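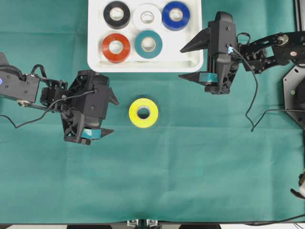
停电是晚饭后的事。Danai记得很清楚,汤还没喝完,灯闪了两下,灭了。

整条街都灭了。

她摸黑找手电。抽屉里一堆东西,旧钥匙,药片,母亲的老花镜。手电没有。手机还剩百分之八。

楼上有人下来。脚步很急,停在她门口。没敲门。

“谁?”

“我。Rafail。”

十七年了。这个声音。她站着没动,手还在抽屉里。

“你怎么找到这儿的。”

“Eftychia给的地址。她说你不会开门。”

那她说对了。Danai想。可是手己经放在门把上了。

门开了一条缝。他身上一股雨味,比从前矮,也可能是走廊太黑。手里抱着个盒子,用胶带缠了一圈又一圈,缠得很丑。她一下就认出来了,父亲缠东西就是这样,什么都缠,水管,椅子腿,收音机。家里没有一样东西是不粘手的。

“他走了?”

“一月走的。”

“现在都十一月了。”

“我知道。”

她想骂人。没骂。让他进来,坐下,踢到了凳子。两个人在黑里坐着,盒子放中间。窗外有人喊孩子回家,喊了好几遍。

“里面是什么?”

“没拆。他写了你的名字。”

她用指甲去抠胶带头。找不到。父亲从来不留头,从前母亲为这个跟他吵了一辈子,说你就不能折一个角吗,折一个角会死吗。他就笑。下次照样。
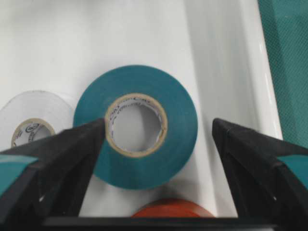 用牙咬啊,Rafail说,你小时候都用牙咬。

她真的咬了。一股橡胶味,苦的。撕开一层还有一层。撕着撕着就哭了,鼻涕眼泪,反正黑,看不见。他大概听见了,把脸转过去,对着墙。

最后一层开了。她把手伸进去摸。

纸。很多纸,信封,一封一封捆着。她拿手机照,屏幕的光发蓝。是她的字。是她二十岁的时候从港口写回来的信,四十封,一封不少。她以为他没看过。她以为他全扔了。

每一封都拆开过,又粘好。有的粘了两回,三回。

“他每年冬天看一遍。”Rafail说,“看完再封上。我说你封它干什么,他不吭声。”

“你怎么不告诉我。”

“你也没问过啊。”

手机灭了。

她坐在那儿,手里一沓纸,手指头粘乎乎的,怎么搓都搓不掉。楼下有狗叫。Rafail咳了一声,说他得赶末班车,又没站起来。

“汤还有,”她说,“凉了。”

“凉的也行。”

她去摸碗。柜子第二格,不对,第三格。摸到一只,缺口的那只,边上也缠着一圈。什么时候缠的,她想不起来,那年父亲来过一次,住了两晚,她上班去了,回来他人就走了。她当时以为他什么都没干。

她盛了汤,把碗递过去,递的时侯手碰了一下他的手。

冷的。

“你坐着,”她说,“末班车早没了。”

他就坐着。喝得很响,跟父亲一样。

灯到后半夜才来。两个人都睡着了,信摊了一地。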